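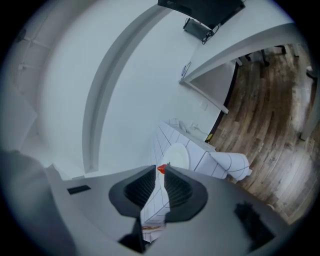
Caring for Gymnastics Gear at Home

Leotards, grips and home mats take a beating between October and the end of the meet season. Most of the damage we see at Dromaston comes from the laundry room and the back seat of the car.

Posted Monday, December 2, 2019

Leotards

Rinse a leotard in cool water the same evening it is worn. If you can't get to it, hang it over the shower rod overnight. A leotard left balled up in a gym bag will hold the smell through several washes.

Turn it inside out before washing. Rhinestones and foil prints catch on everything, including each other. Hand wash in a sink with a small squirt of mild detergent, press the water out and roll it in a towel. Don't wring it.

No fabric softener. It coats the stretch fibers and the leg elastic starts to wave after a few months. Bleach is worse.

Dry flat or on a plastic hanger, out of the sun. Wire hangers leave rust marks on white sleeves.

If a stone falls off, save it in a pill bottle and glue it back with fabric glue. Put a piece of wax paper inside the leotard first so the front doesn't stick to the back. Let it set overnight.

Grips

Leather grips should never go in the washer. Brush off loose chalk with a dry toothbrush and leave them open on a shelf until the next practice. Closed up in a plastic bag they get stiff and sour.

When the palm gets slick, rough it lightly with a wire grip brush. A few strokes are enough. Check the finger holes and the fold line every week, and replace the pair if you find a crack or a tear, even a short one. Stretched grips should be thrown out too. They can't be shrunk back.

Wristbands are a different matter. Cotton ones can go in with the towels and come out fine. Buy two pairs and rotate them.

Write the name on the inside of the strap with a laundry marker. We have a drawer full of grips that look exactly alike.

Chalk in the house and car

Vacuum chalk dry. A wet rag turns it to paste, and the paste goes into the carpet. On dark car seats, use the brush attachment first, then wipe with a barely damp microfiber cloth.

Keep block chalk in a plastic food tub with a snap lid. A Trandero tub is what we use at the Radilby gym, but any tub that closes tightly will do. Loose chalk in a zipper bag will be all over the bag by the second practice.

Shake the gym bag out over the trash can once a week. Most nylon bags can be sponged out with dish soap and left upside down to dry.

Home mats and floor beams

Wipe vinyl mats with warm water and a few drops of dish soap, then again with plain water. Soap left on the surface makes it slippery. Dry both sides before folding, and pay attention to the seams – water sits there and the stitching goes first.

Fold panel mats the way they came, and store them standing up on a dry floor. In a basement, set them on a couple of boards. Don't stack boxes on top. The foam takes a set and stays flat in that spot.

A suede-covered floor beam needs only a soft brush and a vacuum. For a sticky spot, dab with a damp cloth and let it dry fully before anyone gets on it.

Small rips in vinyl can be closed with vinyl repair tape. Clean the area with rubbing alcohol, cut the patch with rounded corners and press it down from the middle out. Check the edges again after a week.

Hands

A pumice stone after a warm shower keeps calluses level. File a little at a time – a callus taken down too far is as sore as a rip. Plain hand cream at bedtime, none before practice.

Keep a roll of athletic tape, nail clippers and a few bandages in the side pocket of the bag, and restock when you wash the towel.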